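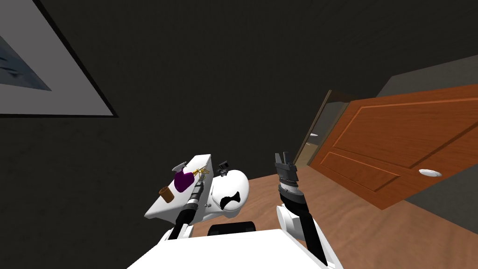 A simulated home, with the robot's open gripper near a panelled door.

New rules for testing home robots at Skellia

October 28, 2020

Skellia has published its rules for testing household robots in simulation before they are allowed into a real flat. The document has 36 pages and applies to all teams in Wukbridge and Catterall.

Under the new rules, a robot must complete 2000 simulated runs without a serious contact with a door, a wall or a person. Until now every team decided its own number, and the results were difficult to compare. Each run must be stored together with the version of the software and the layout of the room.

"A door is a simple thing for us, but for a robot it is one of the most difficult places in the house," said Imogen Entwistle, who led the writing of the rules. She added that small objects near a sink will also be part of the test, as they fall easily when an arm passes too close.

Kamran Hassanpour from the Catterall team welcomes the change but would like to have more time. His group has finished 1570 runs and had to repeat many of them after an update of the gripper model.

The rules do not replace the safety check with the real machine, for which two persons must still be present. Comments can be sent to Amber Staniforth at the Wukbridge office. A revised text is expected in May.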